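Kartha table cell

The Kartha table cell is a two-arm robot workstation for handling kitchenware, built and kept at the Stedham workshop. It is used for lifting, wiping, stacking and putting away ordinary household items.
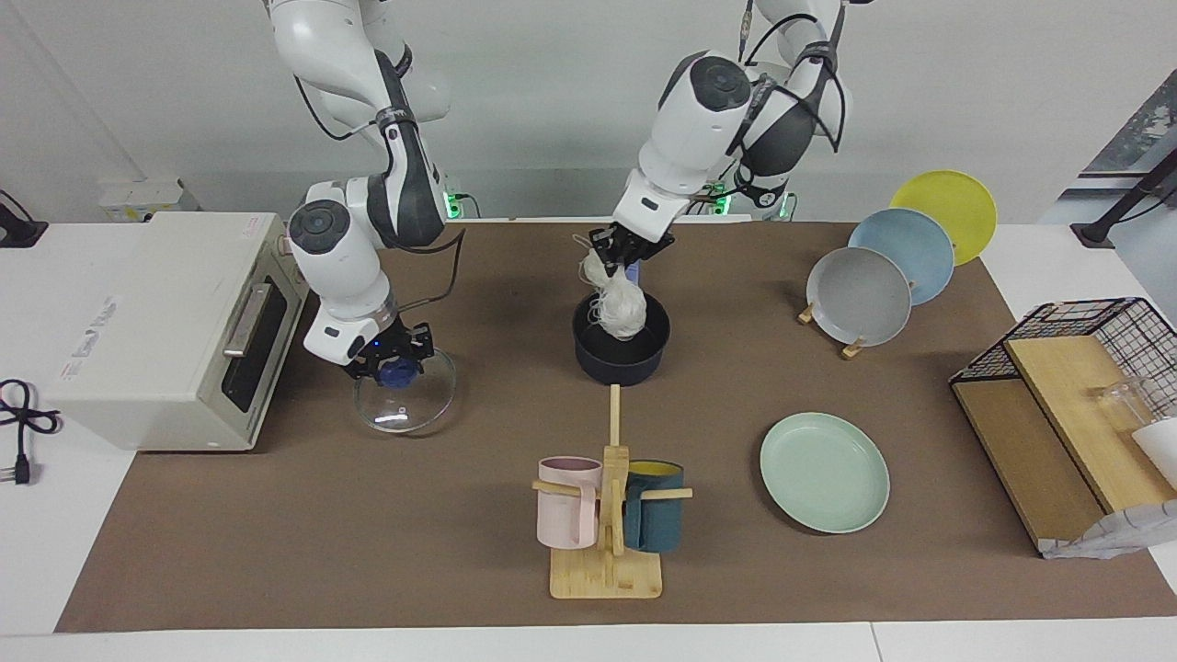

The Kartha cell in use, with the robot's right gripper on a glass lid and the left one holding a white cloth over a cooking pot.

The cell was put together by Jörg Ruppert and Gisela Sauerland from parts of an earlier single-arm station called Sindari. It is the second of the workshop's stations to have a pair of arms; the first, Gandon, stands in the adjoining room and is used for packing work. Kartha and Gandon share spare parts and a maintenance log, but their settings files are separate and cannot be exchanged.

Naming of the arms

The arms are named from the robot's own side. To a person standing at the front of the table, the right arm is therefore on the left and the left arm is on the right. The log, the control software and the spare parts shelf all follow this rule. An early version of the setup sheet named the arms from the operator's side, and several entries from that period were later corrected by hand with the letters R or L circled in the margin.

Construction

The two arms work over a white table with a brown mat on it. Both are white with dark gray joint covers, and the cables are run along the outside of the links, held in loops at the joints. Each arm ends in a black two-fingered gripper. The original plan was for internal cabling, but the channel inside the links was too narrow for the gripper line and the power line together, and the idea was dropped before the cell was first switched on.

The mat covers most of the table and marks the working area. Objects are set out on it and around its edges. Large items that stay put during a session, such as a toaster oven, a plate stand or a wire basket, go to the sides. The middle is left to things that are handled often.

The emergency stop is on a lead and is kept in the operator's hand or within reach at the front of the table. A second stop is wired to the door.

Setting up

Setting up the cell for a session takes 27 minutes according to the setup sheet. The sheet was written by Nazanin Talebi and replaced a longer one inherited from Sindari. It is worked through in order, and each line is initialed.

The table is wiped and left to dry. The mat is laid flat and squared to the back edge of the table. A mat that has curled at a corner is turned over, or weighted overnight before use. With the power off, each arm is moved by hand through its full range, and the operator listens and feels for rubbing at the shoulder and elbow. Cable loops are checked at both ends of the travel. A loop that goes tight at full reach is let out at the nearest tie; one that hangs low enough to touch the mat is taken in.

Power is then switched on for the right arm, followed by the left. The arms are sent to their rest position one at a time. They are never started together from an unknown position. Once both are at rest, the grippers are opened and closed three times with nothing between the fingers.

Props are placed last. Heavy pieces go down before light ones, and anything made of glass is set out only after the arms have finished their first moves. The toaster oven is placed at the robot's right with its door turned in toward the middle of the table. Its cord stays unplugged and is laid behind or beside it, clear of the mat.

Calibration

The cell has two kinds of calibration. The short one is run at the start of each session and consists of touching both grippers to a set of 9 points on the mat. The readings are compared with those of the previous session, and a difference of more than two millimeters at any point stops the setup until the cause is found. In most cases the cause is the mat, which can creep under repeated contact.

The long calibration is run after any repair that involves a joint, and otherwise once a quarter. The mat is removed for it. Each arm is taken through 11 fixed poses, first alone and then with the other arm held at a matching pose on its own side. The work fills most of a morning. Finn Böttcher, who did the first long calibration in April, wrote the note that is still attached to the procedure: the room should be at its normal working temperature, and the arms should have been running for at least half an hour beforehand.

Results are stored with the date, the operator's initials and the serial numbers of both grippers. A calibration made with one gripper is not valid for another, even of the same model.

Gripper settings

Closing force is set separately for each class of object. The settings in regular use cover hard handles and knobs, thin rims, wooden pieces and cloth.

Knobs are the simplest. The fingers close on both sides of the knob and the force is set high enough that the lid does not turn when tilted. Pot lids are always lifted this way and never by the rim. With glass lids the lifting speed is cut to half until the lid is clear of the pot or the mat.

Cloth is more troublesome. A thin fold can slip out from between the fingers without the gripper registering any change, and a thick bundle can hold them so far apart that the software reports a failed grasp. The current setting ignores finger distance for cloth and goes by motor current alone. It was worked out by Wiebke Stöcker over several weeks with dish towels of different weights. When a cloth is to be used inside a pot, it is gripped as a loose bundle with enough hanging free to reach the bottom.

Mugs are taken either by the handle or across the body. On a mug tree the handle is already occupied by the peg, so the body grasp is used, and the arm lifts the mug a little before drawing it away from the post. Plates in a stand are taken from the front of the row. Taking a plate from the middle is possible but has chipped neighboring plates on two occasions, and the routine is switched off by default.

Routine care

After each session the grippers are wiped with a damp cloth and dried. Finger pads are looked at under a lamp. A pad is changed when its surface has gone shiny or when an edge has begun to lift, and both pads on a gripper are changed together. The spare pads are kept in a tin in the drawer below the control computer, sorted by thickness.

Once a week the screws at the wrist and the gripper flange are checked with a torque driver. The table clamps are checked at the same time. Cable ties are replaced as needed; the workshop uses hook-and-loop ties at the wrist and plastic ones everywhere else. Plastic ties are cut flush, and the ends filed where they face the other arm.

Once a month the joint covers are cleaned and the seams inspected for dust. Fine gray dust at a seam points to a worn cover rubbing against the link. Black dust points to the cable jacket. The two are easy to confuse under yellow light, and the inspection is done by day.

No oil or grease is applied to the joints by the workshop. They are sealed, and a joint that has become noisy is exchanged as a unit.

Props are washed by hand after use in wet or greasy work. The mat is brushed, and washed only when stained – it needs a full day to dry flat.

Faults and repairs

The log lists 9 repairs that required the cell to be taken out of use for a day or longer. Most concerned the cables. The left arm's gripper line failed twice at the same place, just below the shoulder, where the loop had been tied too short. After the second failure the loop was made larger and a strip of felt was put under the tie. There has been no further break at that point.

A different fault appeared as a slow sideways drift of the right gripper during long holds. It was first blamed on the elbow joint, which was exchanged without effect. Ruppert then found that the clamp at that end of the table had loosened and the tabletop was bending slightly under load. The removed joint was tested, found to be sound and put on the shelf as a spare. It was later fitted to Gandon.

One collision between the arms is recorded. Both had been sent to the same pot, the right arm to remove the lid and the left to put in the cloth, and a typing error in the timing file let the second movement begin too early. The left gripper lost a finger pad and the right wrist cover was cracked. Since then the software has refused any plan in which both grippers enter the same zone without a written release from the arm that is leaving it. The release adds a short pause, which can be noticed when the cell is watched at full speed.

Exchange of a gripper

The arm is sent to the service position, with the wrist at chest height and the gripper pointing down, and the power to that arm is switched off. The arm must be held while this is done, as it sinks a little when the brakes take over. The cable is unplugged at the wrist. The four flange screws are loosened in a cross pattern and the gripper is lowered straight off the locating pin.

The new gripper goes on in the reverse order. Threads are cleaned, but old thread locker does not have to be removed completely. After power is restored, the gripper is opened and closed with nothing in it, and the serial number is entered in the settings file. The long calibration follows. Until it has been passed the cell may be used only with wooden props and cloth.

Log and documentation

The maintenance log is a bound paper book. A typed copy is made at the end of each month by whoever has the fewest sessions on the schedule, and the paper version counts where the two differ. Sauerland's drawings of the table frame and the cable routing are filed with it, along with the superseded setup sheets.

See also

Gandon packing cell
Sindari station
Cable routing on table-mounted arms
Finger pads, care and storage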